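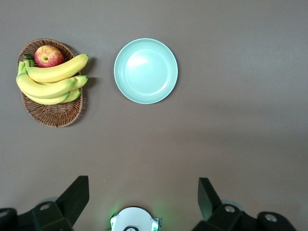
Friday, September 11, 2020

Wastcombe library signs, second round of paper mock-ups

Put the new set up before opening. Five signs this time instead of nine. Entrance, foot of the stairs, top of the stairs, the door to the study room, and the one by the returns shelf. All on 200 gsm uncoated, matt, fixed with the low-tack strips. The strips held on the painted walls and failed twice on the brick by the stairs. Used tape there in the end, need to ask before we do that again.

Type is Remano medium for the room names and regular for everything else. Last week's bold was closing up at a distance, the a and e especially. Capital height now 66 mm on the entrance sign. It should have been 67 to sit on the grid but the printer driver scaled it and I didn't notice until it was on the wall. Doesn't matter for the test. Fix before the next print and turn off "fit to page" on the studio machine, which keeps switching itself back on.

Sat at the table near the window from ten till one and noted what people did. 14 people came in who hadn't been told about the test. Most went straight to the desk whatever the sign said. The desk is directly opposite the door and has a person at it, so I don't think the entrance sign is going to change that by itself. Those who did stop to read stood further back than we planned for, roughly three metres, because of the one-way floor markings. The old sightline drawing assumes people come right up to the wall. Redo it.

Arrows: the diagonal one for the stairs is still wrong. One man followed it to the lift. A woman with a pushchair read it as "straight on" and ended up at the photocopier. Straight up arrow plus the word "Upstairs" did better in the studio on Tuesday and I should have gone with that. Swap it on Monday.

"Study room" v "Quiet room". Staff say quiet room, the leaflet says study room, the website has both. We can't settle this with a sign. Put it on the list for the client meeting.

Colour. The green reads as grey under the ceiling lights upstairs. It is fine on the ground floor where there is daylight. Held the Niltamer swatches against the wall and the second darkest was the only one that stayed green. Contrast with white lettering still needs measuring, I only judged it by eye.

Konstantinidis quoted for the finished panels this morning. They can do the routed edge but not on the thin board, so either we go up a thickness or lose the edge. I'd lose the edge. Lead time is longer than I'd put in the plan, so the plan needs changing either way.

To do
Reprint stairs signs, straight arrow
Sightline drawing from the new standing point
Measure contrast, both floors
Ask about tape on brick
Bring the long spirit level, the short one is no use on the entrance sign
Signs left up over the weekend except the one by the returns shelf, which was in the way of the trolley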